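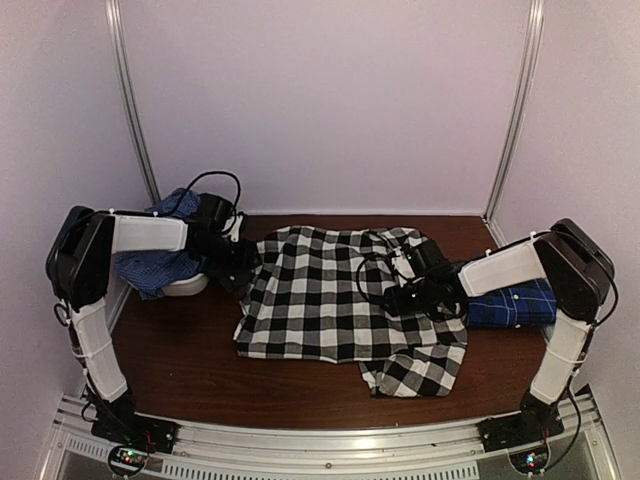

折叠工位:两台机械臂装在台面前方两角,台上摊着一件黑白灰格子衬衫,右侧是一件叠好的蓝色格子衣物。

Jornavine公开衣物折叠遥操作项目进展,已录得3,000段示范

2020-10-02

从事双臂机械臂控制软件开发的Jornavine公司公布了Zilletti项目的阶段情况。该项目用遥操作的办法向机械臂示范如何整理和折叠衣物,自6月开始正式录制,目前存档的示范共3,000段,其中900段为长袖衬衫,其余为毛巾、T恤、枕套和长裤。

Zilletti项目的工位设在Starnetti产业园二期厂房内。每个工位是一个三面围合的小隔间,前方横一根铝型材,两台小型机械臂固定在铝型材两端,向内伸到木质台面上方。待处理的衣物放在台面后部左侧的容器里,叠好的放到右侧。操作员坐在工位外,双手各握一台与工位机械臂结构相同的主动臂,主动臂怎么动,工位上的机械臂就怎么动,夹爪的开合由操作员的拇指和食指控制。系统同时记下各关节角度、夹爪开度和摄像头画面,三者按同一时间戳对齐后写入硬盘。

公司技术负责人表示,衣物是目前遥操作示范中比较费工的一类对象。箱子、瓶子这类硬物,抓取位置偏一点通常还能拿起来,衣物抓偏了,后面几步都要跟着改。一件衬衫从容器中取出时的形状每次都不同,操作员需要先找到领口或下摆,把衣身摊开,再决定从哪一侧开始折。

按照项目组的录制规程,一段完整的衬衫示范分为取出、摊平、折袖、对折和移放五步。操作员可以在任何一步重新抓取,但不能用手伸进工位帮忙。中途用手碰过衣物的,整段作废。衣物掉出台面的也作废。夹爪抓空后重新抓住并完成折叠的,予以保留,并在记录中标注抓空发生的时间。

保留这类片段是项目组在7月作出的调整。早期录制只收一次成功的示范,用这批数据训练出的控制模型在抓空以后往往停在原处,或者继续执行下一步,空着夹爪做完折叠动作。加入带有重新抓取过程的示范后,模型在测试中开始出现退回、张开夹爪、再次下探的动作。技术负责人称这一变化在毛巾上比较明显,在衬衫上还不稳定。

公司此次给出了一组内部测试结果。使用现有模型,机械臂自主折叠毛巾的成功率为73%,折叠长袖衬衫的成功率为43%。测试所用衣物没有在示范中出现过,每次开始前由测试人员将衣物揉皱后放上台面,取出这一步不计入测试。成功的标准是衣物折成规定的长方形,袖子没有露在外面,并且放到了台面右侧。限时内没有完成的按失败计算。

衬衫的失败主要集中在摊平阶段。据测试记录,比较常见的情况是下摆一角翻在衣身下面,从上方看不出来,机械臂按已经摊平处理,折完后形状不对。另一种情况是两只夹爪夹住了同一层布的前后两处,向两边拉时布料绷紧,机械臂触发力矩保护后停机。项目组已将力矩保护的阈值调低,以减少对衣物和舵机的损耗,停机次数因此有所增加。 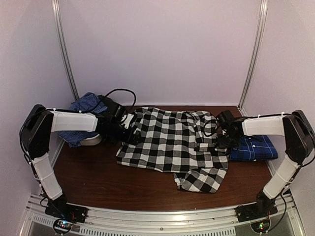 格子和条纹面料在示范中占的比例较高,这也是有意安排的。项目组解释说,纯色布料的褶皱在均匀光线下对比很弱,操作员从屏幕上看也不容易分辨,格纹在布料折起或转向时会跟着改变方向,便于操作员判断哪一块是翻过来的。纯色衣物的录制从8月开始补充,数量还不多。深色纯色衬衫放在深色台面上的示范,目前退回重录的比例高于其他类别,项目组正在比较几种不同颜色的台面垫布。

参与项目的另一家单位是商用洗涤企业Verschueren。该企业为项目提供了衣物,并派出在折叠车间工作过的员工参加录制。双方在初期对折法有过不同意见。工程人员最初采用的是先对折衣身、再收袖子的顺序,动作次数少,车间员工则认为这样叠出来的衬衫领口容易歪,堆放时会倒。后来统一改为先折两袖再对折,示范平均用时有所增加,此前按旧顺序录制的衬衫示范没有计入本次公布的数量。

Verschueren一名车间主管在情况说明中写道,员工上手主动臂所用的时间比预想的短,难的是放慢速度。熟练工人平时叠衣服会用到手掌压平和手腕抖动,夹爪做不了这些动作,只能夹住边缘一点一点拖。有几名员工起初习惯把衣服提起来抖,机械臂跟不上,衣服就从夹爪里滑出去。规程中后来加了一条,衣物提离台面后应匀速移动,不得甩动。

操作员每录制四十分钟休息一次,每人每天录制时间不超过四小时。主动臂的重量由弹簧平衡,但长时间悬空操作仍会造成肩部疲劳。项目组在查看记录时发现,同一名操作员在一个时段后半段的示范中,夹爪闭合位置离布边更远,夹起的层数更容易出错。排班因此作过一次缩短。

数据的检查由人工完成。每段示范录完后先由操作员自己标记是否可用,再由另一人回放,核对各步骤的起止时间。两人意见不一致的放入待定目录,每周集中处理一次。回放时还要检查画面有无丢帧,线缆有没有挡住夹爪。6月的部分录像因为腕部线缆松脱后垂在夹爪前方,被整批剔除,之后线缆改为在臂杆上分段绑扎。

除了遥操作,项目组还试过直接用手拖动机械臂进行示范,即关闭电机出力,由操作员握住臂杆带着它走一遍。这种办法不需要主动臂,设备成本低,适合单臂的擦拭和推移动作。用于双臂折叠时,操作员的双手和前臂会进入摄像头画面,遮住衣物,录得的画面与机械臂自主运行时的画面差别较大。项目组在试录后停止了这一方式,相关片段没有并入现有数据。

对于设备的可靠性,公司称目前更换最频繁的部件是夹爪指尖的软垫和腕部舵机。软垫磨损后夹薄布容易打滑,现规定每班开始前检查。舵机过热会造成夹爪松开,控制软件已加入温度提示,超过设定值时操作员的屏幕边缘变为黄色,再高则暂停录制。主动臂与工位机械臂的零位每天早上校准一次,校准时两侧夹爪在台面中线处对齐,偏差超出范围的工位当天不开。

Starnetti产业园方面介绍,项目占用的是二期厂房一层东侧的房间,租期到明年年中。房间原有的窗户已加装遮光帘,录制时只使用固定照明。园区暂不安排对外参观。

Jornavine表示,下一阶段的录制将以带纽扣的长袖衬衫和连帽衫为主,并增加衣物初始形状的种类,包括里外翻转和袖子打结的情况。翻转衣物的示范已有试录,操作员完成一件所用的时间差别很大,规程尚未确定。公司同时计划让现有模型先行执行,操作员只在出错时接管,接管后的部分单独标注,用于下一轮训练。接管时主动臂的位置与工位机械臂当前位置往往不一致,目前的处理是机械臂先停住,待操作员将主动臂移到相同姿态后再恢复跟随。

Verschueren称暂无在生产车间安装该设备的计划,双方的合作目前限于示范录制和折法制定。关于数据是否对外提供,Jornavine没有给出时间,只表示毛巾部分的整理工作已经完成,衬衫部分还在核对步骤标注。

(本站产业频道)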